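About the Cavdale Manipulation Lab Course

The Cavdale Manipulation Lab Course is a project class for students in their last two years at Cavdale. Teams program a two-arm robot to handle painted blocks on a wooden table marked with black tape. All code is written by the students and stored in the course archive, Purent.

The standard exercise uses a red block and a yellow block. Each gripper has two orange fingers and is driven through its own control loop, so a team must plan for both arms sharing a small work area.

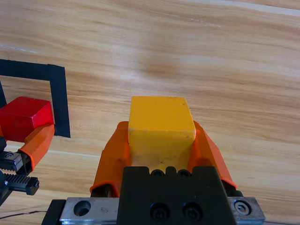
How the course is run

Work is split into 3 units: gripper control, arm motion and two-arm tasks. A team moves to the next unit when its code has passed review by another team. Wrist camera views are stored with the joint data – both are needed to trace a fault in a grasp.

Each team may record up to 200 runs per unit. Purent holds 1000 runs in total, and older sets are moved to the Flesirness drive in April.

Block placement is graded against the tape outline. With the red block already inside the tape, the arm holding the yellow one has less room to approach, and the fingers need clearance on both sides.

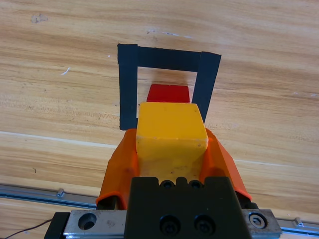
Teams set their own approach angle and closing force, and record both in the run log. Changes to the gripper hardware are made only at the Rodrigues workshop bench, with the arms powered down.

Joining

Students need one prior programming class. No robotics background is required. Forms are accepted at the Rodrigues workshop office until May 11, 2019.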